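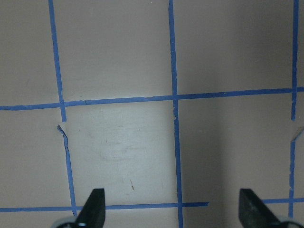

September, notebook 6, anti-doping bench

Started at 8:40. Today I wanted to finish the carryover check for the CBD oils, because the Plernness club is asking again if their athletes can use the Wurkamier product without risk of a THC finding. We can't answer such a question with yes. We can only say what we measure in the bottle.

Wurkamier oil, two bottles from same lot, three injections each. THC peak is small but it is there in all of them. Dernent oil: no THC peak above the blank. I ran the blank again after lunch and it stayed clean, so I trust it.

Problem: the internal standard was low in sample 397. First I suspected the pipette, but the checks by weight were fine. Maybe the oil did not dissolve fully. Next time vortex longer and look at the tube against the light before the filter.

Mfinanga method sheet still says methanol for the first step. We changed to isopropanol in spring. Please correct the sheet, whoever opens it next.

To do: repeat 397 with fresh standard, order vial caps, write to Plernness that the report needs more time. Column left in storage solvent, pump off 17:15.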